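Tondis Family Learning Network
Household Tips for Early Learning Settings and Home Educators
Issued June 2019

Keeping Tables, Art Supplies and Shared Materials in Good Order

This page gathers the household and workshop practices that the Network recommends to family day care providers, playgroup leaders and parents who run learning activities at home. It replaces the sheet circulated in May. The sections on glue and on laundering smocks have been rewritten, and the section on storage is new.

The advice applies to settings that serve children between the ages of 2 and 6. Providers working with infants should follow the separate guidance on mouthed toys, as some of the materials named below are not suitable for children who still put objects in their mouths.

Daily care of activity tables

Tables used for both meals and art should be cleaned at three points in the day: before the first activity, before food is served, and after the last child has left. Wipe away crumbs, paper scraps and dried paint first. Wash the surface with warm water and a small amount of dish soap, rinse with a clean cloth, and let it air dry.

If the licensing rules in your area require a disinfectant, apply it only after the surface has been washed. Follow the contact time printed on the label. A product that is wiped off too early has not done its work, and one that is left under a plate may leave a residue. Children should not spray or handle disinfectants at any time. They may take part in the soap and water step with a damp cloth of their own, and most enjoy doing so.

Use separate cloths for tables, floors and bathrooms. The Network suggests a different color for each. Cloths should be washed in hot water at the end of the day and dried completely before they are put away. Sponges are not recommended for group settings.

Removing common marks

Washable marker. A damp cloth and a drop of dish soap are usually enough. For marks left overnight, lay a wet cloth over the spot for a few minutes before wiping.

Crayon. Warm the mark gently with a cloth dipped in hot water and wrung out by an adult, then rub with a paste of baking soda and water. Test the paste in a hidden corner first. Glossy surfaces may lose their shine if rubbed hard.

Tempera paint. Remove while wet whenever possible. Dried paint can be softened with soapy water and lifted with the edge of a plastic scraper. Do not use metal scrapers or steel wool on any table that children eat from.

School glue. Soak with warm water until the glue turns white, then roll it off with a cloth. Earlier advice to use vinegar has been withdrawn, as several providers reported dull patches on painted furniture.

Stickers. Peel back as much as will come away easily. Rub the remainder with a little cooking oil, wait 14 minutes, and wash the area thoroughly with soap and water. The oil must be fully removed before the table is used for paper activities.

Play dough. Allow it to dry and sweep it up with a stiff brush. Wet play dough spreads into seams and is much harder to remove.

Storage of pencils, brushes and small tools

Materials should be kept in open containers that a child can see into and an adult can carry in one hand. Lidded boxes are better for items with sharp points, for glitter, and for anything small enough to be a choking hazard.

Choose containers that are wide at the base. Tall, narrow cups tip over when a child pulls out a long brush, and a tipped cup is a frequent cause of disputes at a shared table. Mesh and wire cups allow air to pass and are suitable for dry tools. Solid plastic cups are better for brushes that may still be damp, provided they are emptied and washed each week.

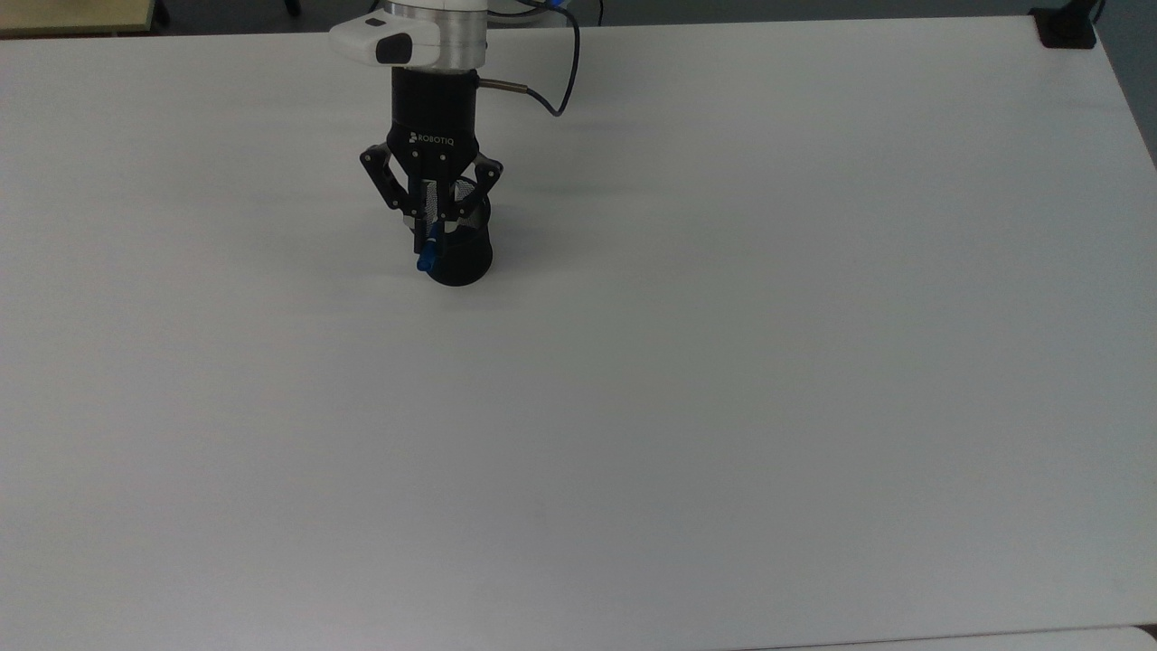

A black mesh cup over a white tabletop.

Check all containers for rough edges, loose wire and cracked rims. Run a piece of old nylon stocking over the rim and the base; it will catch on any burr too small to be felt with a fingertip. Containers that fail this check should be discarded.

Brushes should be rinsed until the water runs clear, shaped with the fingers, and laid flat on a towel to dry. They may be stood upright, bristles up, once they are dry. Storing brushes with the bristles down will bend them permanently within a short time.

Colored pencils should be sharpened by an adult at the end of the day, over a bin. Broken leads are often the result of pencils being dropped into a cup from a height – a folded paper towel in the bottom will soften the fall.

Scissors, including blunt-tipped scissors, should be counted out and counted back in. Keep adult scissors, craft knives and staplers on a high shelf or in a locked drawer, and never in the same container as the children's tools.

Labeling and putting away

Children are more likely to return materials to the right place when the place is marked. Use a simple drawing or a photograph together with the printed word. In homes where more than one language is spoken, the Network encourages labels in each language, written in letters of the same size.

Place the label on the shelf as well as on the container. Cover labels with clear tape on all sides so they can be wiped. Replace any label that has faded or begun to peel.

Tiruwork Birhane, who coordinates home visits for the Network's Elari and Gashaw groups, advises providers to label only what is used every week. "Where everything has a label, the children stop looking at them," she writes in her notes to new providers. "Start with the pencils, the paper and the blocks. Add another when those are going home by themselves."

Allow enough time for cleanup. A warning before the end of the activity, followed by a song or a set phrase, helps younger children to finish what they are doing. Adults should put materials away alongside the children, and should speak calmly about what remains to be done. Cleanup should never be used as a punishment.

Smocks, aprons and table covers

Smocks should be washed after each messy activity and otherwise once a week. Old adult shirts worn back to front make good smocks if the sleeves are cut short and the collar button is removed. Neck ties and long cords should not be used on garments for children. Hook-and-loop tape is a safe fastening.

Soak paint stains in cold water before washing. Hot water will set tempera and some food colors. Turn printed smocks inside out, and close hook-and-loop fastenings before they go into the machine, or they will collect lint and stop holding.

Vinyl table covers should be wiped on both sides and hung over a rail to dry. A cover folded while damp will develop a sour smell and may mildew along the crease. Secure covers beneath the table with clips placed where children cannot reach them, and take care that no edge hangs low enough to be pulled.

Basic recipe for play dough

The following recipe keeps well and has been used in the Network's group sessions for several years.

2 cups flour
1 cup salt
2 tablespoons cream of tartar
2 tablespoons vegetable oil
2 cups water
Food coloring, if desired

Combine the dry ingredients in a saucepan. Add the oil, water and coloring and stir over medium heat until the dough pulls away from the sides. Turn out onto a board, allow to cool, and knead until smooth. Store in a sealed container in the refrigerator for up to 14 days. Discard sooner if the dough becomes sticky or changes in smell.

The dough contains a large amount of salt and must not be eaten. It should also be kept away from pets. Do not offer it to a child with a wheat allergy or celiac disease, and inform families of the ingredients before it is used.

Seasonal review of materials

Twice a year, empty every shelf and container. Wash the shelves, let them dry, and return only what is complete and in working order. Markers that no longer write, puzzles with missing pieces and books with loose staples should be taken out of use. Puzzle pieces may be marked on the back with a small symbol so that strays can be returned to the right box.

Providers who receive supplies from the Starnik lending room are asked to return damaged items with a note describing the fault. Replacement items may be requested up to a value of $50 per household in each half year. Group settings may request items up to a value of $200. Requests should be made on the yellow form and left at the lending room desk.

Related sheets

Handwashing with Young Children
Safe Sleep Spaces: Bedding and Laundry
Outdoor Play: Care of Sand, Water and Wheeled Toys
Talking with Children About Sharing

Printed copies of this page are available from any home visitor. Settings may reproduce it for families without charge, provided that the name of the Network remains on each copy.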